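Chapter 4
How a Car Slows Down

Most people who fall in love with cars fall for the engine first. The noise, the shove in the back, the numbers on the brochure! Braking gets far less attention, and that's a shame, because a good set of brakes is one of the cleverest things on any car. Every system you met in Chapter 3 works to build up speed. The one in this chapter has to take all of that away again, smoothly, in a straight line, on a cold December morning with wet leaves on the road.

Start with the basic idea. A moving car carries energy, and that energy has to go somewhere when you press the pedal. In an ordinary disc brake it becomes heat. A pair of pads squeezes a spinning iron disc, the surfaces rub, and the disc gets hot – hot enough to glow after a long run down a mountain. The faster you were going, the more heat there is to deal with, and the increase is steeper than you might expect. Double your speed and the energy goes up four times.

Keep that rule close by. It explains why stopping distances stretch out so quickly, and why a heavy car towing a trailer needs a careful driver on a long hill (we'll come back to trailers at the end of the chapter).

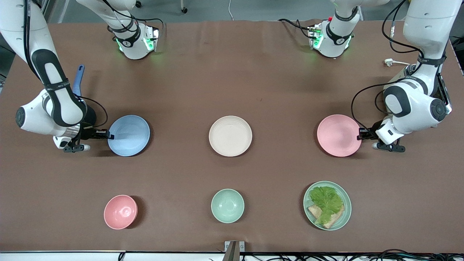

Now for the part that surprises many students: the brakes don't stop the car on their own. They slow the wheels, and the tires do the rest through their grip on the road. Fit the biggest discs you can find to a car with worn tires and it will still slide on a wet corner. Mpho Makhubela, who taught the workshop course this book grew out of, used to make every class check the tires before anyone was allowed to touch a brake caliper.

We'll follow one car through the chapter, a small family hatchback called the Landeg. It weighs 1,029 kilograms empty, has discs at the front and drums at the back, and is simple enough that you can trace each pipe with a finger. Later we'll load it with 392 kilograms of people and luggage, bring it down from 50 miles per hour, and work out where the extra heat goes.

Words to know before you read on: caliper, pad, rotor, master cylinder, brake fade, weight transfer.

4.1 From the pedal to the wheel

Your foot can't squeeze a disc hard enough by itself, so the car gives it some help.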